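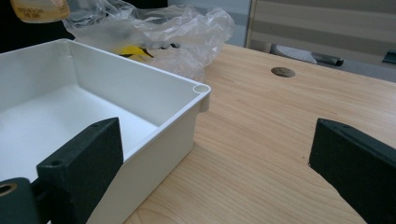 **Lid screws in ABS boxes – self-tappers or brass inserts?**

**ferrule_8**
Looking for opinions before I order hardware. I have a small batch of white plastic enclosures from Hitmont, the open rectangular type with corner posts for the lid screws. They will sit on a shelf and get opened for a battery change, say every April. The supplied screws are coarse self-tappers. I stripped one post on the first box by overtightening it with a driver set for wood.

Options as I see them:

- keep the self-tappers and use a hand driver
- heat-set brass inserts and machine screws
- epoxy the stripped post and redrill

The data sheet gives a post depth and nothing else. No torque figure.

**mudlark**
Hand driver. Back the screw up until it drops into the old thread, then go forward. Done that way, a self-tapper in ABS will survive far more openings than you are planning. Inserts are a lot of work for one battery change a year.

**tern_and_plover**
Disagree. Inserts take a minute each with a temperature-controlled iron. The thread in a plastic post gets worse every time somebody else opens the box, and somebody else always does. I fitted inserts to a run of 498 boxes at Pembridge and never had one back for a loose lid.

**mudlark**
Did you check the wall thickness of the post first? A thin post splits when the insert goes in, or a week later. Your boxes may have had thicker posts than his.

**tern_and_plover**
Measured, yes. If the wall is under 2 mm I would leave it alone. ferrule_8, put calipers on it before buying anything.

**ferrule_8**
Measured this morning. Just over 2 mm at the rim of the hole, a little more further down, so there is some draft. Borderline, then.

Second question, while the boxes are on the bench. They have picked up label residue and fingerprints. What is safe on ABS? I do not want to haze the gloss on the inside walls.

**riihimäki_radio**
No acetone. No brake cleaner. Isopropyl on a cotton cloth for the residue, then dish soap and water. Test the underside first.

**mudlark**
Plain vegetable oil also lifts label glue. Leave it for ten minutes, wipe, wash with soap. It is slow, but it will not attack the plastic.

**tern_and_plover**
I would keep oil away from anything that will be glued or epoxied later. It gets into the post holes and then the repair does not hold. If he is going to epoxy the stripped post, that has to be done before any oil comes near it.

**mudlark**
Agreed on the order. Repair first, clean second. I still prefer oil to solvent on a glossy surface.

**ferrule_8**
Sequence I settled on, dated 31 Jul 2022 so I can find it again:

1. Degrease the stripped post with isopropyl and let it dry.
2. Fill with slow epoxy, stand the box level, leave overnight.
3. Redrill to the pilot size for the original self-tapper. No inserts on this batch.
4. Work on the label residue, with the box well away from the epoxy. Whatever liquid is used, keep it in a clear bottle with a proper screw cap and close it between wipes. Mine is a ribbed white cap on an amber-yellow fill, easy to tell from the isopropyl at a glance.
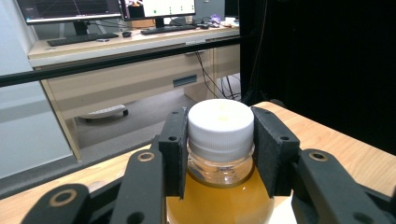

5. Wash with dish soap, rinse, dry, and check the corners for anything left behind.

**riihimäki_radio**
Color is not a label. Write on the bottle. I have seen cutting oil used as furniture polish.

**ferrule_8**
Fair. Marker and tape added to the list.

**tern_and_plover**
For step 3, drill by hand in a pin vise. A power drill will grab in the epoxy and wander into the original wall. I still think you will end up with inserts.

**mudlark**
He will not, if he puts the wood driver away.

**ferrule_8**
Fasusik sells the inserts in small packs, so I will try one on the scrap box and report the wall condition after a week. The rest stay with self-tappers.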